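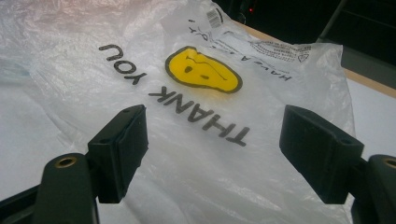

Fig. 1. Thank-you bag with smiley, black and yellow printing on translucent white plastic. Note the creases through the face.

Session 8: The Carrier Bag as Printed Matter
Everyday Graphics, course handout
Instructor: Valentina Quiroga

Welcome to my favorite session of the whole course! We have spent weeks on posters, tickets and cereal boxes, and now we get to the piece of printing that most of you have carried home more times than you could ever count. Bring a bag. Bring several if you have a drawer full of them (I do, and my drawer no longer closes). Flat, balled up, torn at the handles, all fine.

Before class
Read the chapter on flexible packaging in the course reader, and skim the part on ink and film. Look up flexography if the word is new to you. Then take one bag from home and smooth it out on a light-colored table. White works best with translucent plastic. Look at it for a full five minutes before you write anything down. Five minutes is long! You will get bored around the second minute and start noticing things in the third.

1. The words

Start with the lettering. THANK YOU on the bag in Fig. 1 is in bold black capitals with no serifs, and even with the plastic bunched up and the whole thing upside down, you can read it right away. Try this with your own bag. Turn it over, crumple it, let it fall open however it likes, and see which words survive. Heavy capitals do very well. Thin scripts tend to go first.

Now think about who is speaking. A thank-you on a bag has no signature. It could come from the grocery, the noodle place, the hardware store or the pharmacy, and a shop can order it by the case without paying for its own artwork. That is what we call a stock design, and I find stock designs thrilling. A custom logo tells you about one business. A stock design tells you what a great many businesses were happy to say.

2. The face

The smiley is a wonderful thing to draw from memory, so we will do that first, before anyone peeks. Give yourself one minute. Then compare with the printed one: yellow shape, thick dark outline, two small oval eyes, one curved line. People nearly always make the eyes too big and round, and half the class puts in a nose.

Look at what the fold does in Fig. 1. One crease and the face goes lopsided, pinched in on one side, and we still read it as a smile. It is upside down as well, with the mouth at the top! I would like you to spend some real time on this. How much can you take away from a face before it stops being one? Cover an eye with your thumb. Cover the mouth. Ju-won Maeng, who helped me put this session together, did a whole set of tracings from folded bags, and the strangest of them still look friendly. They are pinned up by the sink if you want to see them.

3. The slogan on a curve

HAVE A NICE DAY bends around the face in smaller black letters. Setting type on a curve is fiddly work. Letters on the outside of an arc spread apart at the top, so the spacing has to be adjusted or the words look gappy. Check yours with a ruler and tracing paper:

Mark the center of the face.
Draw a line from the center through the middle of each letter.
Compare the angles between the lines. Are they even? Should they be? (An I needs far less room than a Y.)

Do this on a bag you have flattened well. Crumpled film will give you nonsense readings, though they do make pretty drawings.

4. Ink on thin film

Black ink on paper looks black. Black ink on thin translucent plastic is a different animal, and in Fig. 1 the lettering goes a little soft and grayish where the film wrinkles. Light comes through, light bounces off the shiny bits, and the layer of plastic behind adds its own tone. Hold your bag up to the window, then lay it on white paper, then on black paper. Three different prints, as far as your eye is concerned. Write down which one you would call the real color, and be ready to argue about it. Last year's group argued until well past the end of class and I loved every minute.

Things to look for with the magnifier:
Tiny pinholes in large solid areas
A darker rim along the edges of letters, common with flexible printing plates
Small gaps or overlaps where two colors meet (registration)
Scuffs where the ink has rubbed off along old folds

5. The extras

Don't skip the small stuff. Our example has a little barcode sticker up near the edge, black bars on white, stuck on at a tilt. A sticker is a second layer of printing with its own designer, its own printer and its own job, and it had no interest at all in lining up with the smiley. For your write-up, list anything added to the bag apart from the main print: stickers, staples, pen marks, recycling symbols, warnings, a knot. Describe where each one sits in relation to the main design.

In-class exercise: the translation

Work in pairs. One of you has the bag, the other has a pencil and can't see it. The person with the bag describes only shapes and positions, without saying "smiley," "thank you" or any letter names. Ten minutes, then swap. We will hang the drawings next to the bags. I promise you will laugh, and I also promise you will come away knowing the bag better than you know your own front door.

Project: redraw a stock bag

Pick one of the four made-up shop names on the board (Clokum, Feden, Ondrejka or Nelum) and design a bag for it using the stock format: one greeting, one graphic, one line of type on a curve. Two colors at most. The plastic counts as a color if you use it cleverly!

Please hand in:
One full-size drawing, flat
The same drawing printed or traced onto thin plastic or tissue, then crumpled and opened out again
A page of notes on what changed and what held up

Crumple it properly. A polite little squeeze won't show you anything. If your greeting vanishes, make the letters heavier and go again. Most people need two or three rounds, and the failed ones are worth keeping, so put them in the folder too.

Grading is 9 points for the drawing, 9 for the crumpled version and 8 for the notes. I'm generous with notes that are specific. "The K closed up at the bottom" is worth a lot more to me than "it looked worse."

Room and materials

We meet in 338, the room with the big tables. Tracing paper, rulers, magnifiers and tissue are in the cabinet. Please no hot irons on the plastic, even on low; film shrinks and sticks, and the smell hangs around for days. Hand smoothing or a night under a heavy book will do the trick.

Our collection stands at 59 bags, and I would be delighted to see it grow. If you are willing to donate yours, write the town and the kind of shop on a slip of paper and tuck it inside. Foreign-language bags are especially welcome, and so are misprints. A double-struck smiley would make my November.

For next session: bring a paper napkin with printing on it, unused please.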